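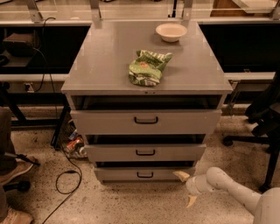
*Three drawers, a bowl and a snack bag.*

## The seed swap is back, and it's bigger

If you grew anything at all this year, even one stubborn pot of basil on a fire escape, please start saving envelopes. The winter seed swap comes back in December, and after last year's evening at the Daher reading room (standing room only by the end, with people trading beans on the stairs!) we've moved it to the long hall at Trarno. There's a proper coat rack, there's a kitchen, and the tables are already there, so no more carrying them up from the basement.

The rules haven't changed. Bring seeds you saved yourself or packets you opened and didn't finish. Write the plant, the variety if you know it, and the year on every envelope. Take what you'll really sow. If you have nothing to bring, come anyway – most of us left our first swap with full pockets and an empty conscience, and we've been paying it back ever since.

I'm especially happy about the beans this time. Randa Hourani has been growing a flat, speckled climbing bean that her uncle Hussam carried over from his own garden, and this summer it went completely wild on the south fence. She picked and picked, and then left the last two rows to dry on the vine until the pods rattled. She has 600 seeds put aside for us, packed six to an envelope. Six is plenty for one pole, and one pole will feed you beans until you're sick of them. Cook them young with tomatoes and a lot of garlic, or let them fill out and treat them like any shelling bean. I had them both ways at her place and couldn't pick a favorite.

Then there's lettuce. Ivan Stelmakh let his best heads bolt, which takes nerve when you have a small plot and neighbors who like things tidy. They got as tall as my shoulder and covered themselves in little yellow flowers, and then in fluff, and he went out every dry morning with a paper bag and shook them. The result is a big jar of a red-edged romaine that stood up to the July heat far better than anything I bought. It can go in very early under cover. Mine went out when there was still frost in the mornings and never looked back.

A few words on drying, as last year some envelopes arrived with mold in them. Spread your seeds in a single layer on a plate or a coffee filter, somewhere airy and out of the sun, and leave them longer than you think you need to. A bean is ready when your fingernail won't dent it. Squash seeds should snap when you bend them. Tomato seeds want a few days in a jar with a splash of water first, until the jelly loosens, and then a good rinse. Please skip plastic bags and use paper. Old bank envelopes are fine, and so are folded magazine pages – Imad Moussa turned up last year with his peppers wrapped in crossword puzzles, and they were the first thing gone.

Squash is the one thing to be careful with. If you grew two kinds of the same species near each other, the bees have probably mixed them, and whoever sows the seed may get something odd. Odd can be fun! Just write "might be crossed" on the envelope so people know what they're taking.

We'll have a talk this year too. Nele Boersma is bringing her germination tests, which are much more exciting than they sound. She rolls seeds in damp kitchen paper, waits a week or so, and can tell you if that old packet of parsley is worth the space. Bring one old packet and she'll show you how to set it up to take home.

Doors open at 4 p.m. and the trading starts half an hour later, so there's time to lay everything out and get a cup of tea. Kids are welcome, and there'll be a sunflower table for them. If you can bake something, tell Randa. If you have spare envelopes, we can always use more, and the same goes for pens that work.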